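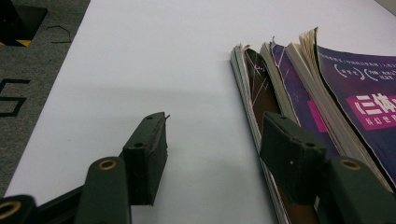
The repair corner of Bevow opened in May, in a rented room behind a shoe shop. People bring paperback books that were read too many times, and they learn to make them usable again. I visited on a quiet morning and spoke with the woman who leads the sessions. She asked me not to print her name. 

She worked nine years in the bindery of Vastavier, where she mostly trimmed and glued new catalogs. Old paperbacks came to her later, when her sister was clearing an apartment and wanted to throw away a whole shelf of crime novels. "I took them home in two bags," she said. "I had no plan. I only did not like to see them next to the trash cans."

I asked what she looks at first when a visitor puts a book on the table. I expected her to say the spine, but her answer was the corners.

"The corners tell me how the book lived. If the upper corners are curled, it was maybe carried in a bag without any protection. If they are frayed, the paper is already opening in layers, and then I must be more gentle. A curled corner can be made flat again. A frayed corner can only be stopped from getting worse."

Her method for the curl is slow. She bends the corner back with a finger, a little at a time, and puts a piece of clean paper on each side. After that the book stays under a weight until the next day. For the frayed edge she uses a small brush and wheat paste, thin like milk, and she presses the layers together with a bone folder. She does not cut the damaged part away. Some visitors ask for this, and she tells them that they can do it at home with their own scissors.

We talked for a long time about creases in the cover. On dark covers they are the first thing that the eye finds, because the printed color breaks and the pale paper shows through. Many people fill the lines with a black marker. She does not forbid it, but she has seen the result after one summer, when the marker turned purple and the cover stayed black.

"I leave the lines," she said. "With a colored pencil I can make them softer, if the owner is really unhappy. A reading copy is allowed to look like a reading copy."

She has strong opinions about tables. The first one in the room was dark wood, and she sold it after two sessions. On a white top she can notice every small piece of paper and every dot of dried glue before it sticks to a cover. She wipes the surface before each book, and the visitors must do the same. Food stays outside, and coffee too, although she told me that she breaks this second rule when she is alone.

The sessions are small. In the log, a simple spreadsheet which is shared with the lending shelf at Thampi, each book receives a number. On the morning of my visit she had just entered 3116, a travel guide with no back cover. The numbers did not begin with one, she explained, as the log was started by Thampi a long time before the repair corner existed, and she continued where they were.

Not every book is accepted. If there is mold, she closes the book in a plastic bag and gives it back. She also refuses books that were repaired with clear packing tape, unless the owner has patience. "Tape takes longer than all the rest together. The person who put it there wanted to help, I know. It is very difficult to remove this help."

At the end I asked about storing paperbacks at home, as I have many and treat them badly. She prefers them standing upright, neither tight nor leaning. A low pile is also fine, if the books have the same size. When they lie one partly over the other for many weeks, the covers can take the bend of the book below, and she sees this often on books from night tables.

I went home and looked at my own night table. The pile had 13 books, and two of the covers were already bent.

The repair corner accepts new visitors again from 2025-07-06. Bring one book only for the first time.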